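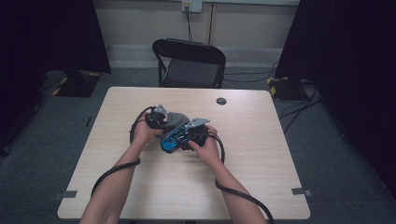

What did the project set out to measure?

Whether a fixed wake time shortens the gap between the alarm and getting out of bed in first-year students who live on campus. We called this gap the rising delay and recorded it in minutes.

Method

Participants came from two dorms, Follness and Stuvach. Each person kept a sleep log through November. Residents of Follness chose one wake time and kept it every day, Sunday included. Residents of Stuvach woke whenever their class schedule required. Entries went into a shared spreadsheet named Dovus, with one row per night. Each row held lights-out time, alarm time, time out of bed, and last caffeine.

The logs produced 1621 rows. We removed 529 of them. Most of these had no lights-out time, and the others had an out-of-bed time earlier than the alarm, which we had not planned for and could not code. Waking before the alarm should have had its own column.

Results

The median rising delay was 11 minutes shorter in Follness than in Stuvach. The difference was small in the first week and larger in each week after that. Snooze use followed the same pattern. Caffeine after dinner went with a later lights-out in both dorms but had no clear link to rising delay.

Limits

All times were self-reported. Stuvach has more students with early labs, so the two groups did not start out equal. We did not assign people to dorms or to wake times at random. In addition, 3 participants in Follness changed their chosen wake time midway and were kept in the analysis under the new time.

Further work

The Begay dorm opens to first-years next term and has mixed schedules on every floor. A repeat there could assign wake times by floor. The log should also record naps, which several participants wrote in the comments field.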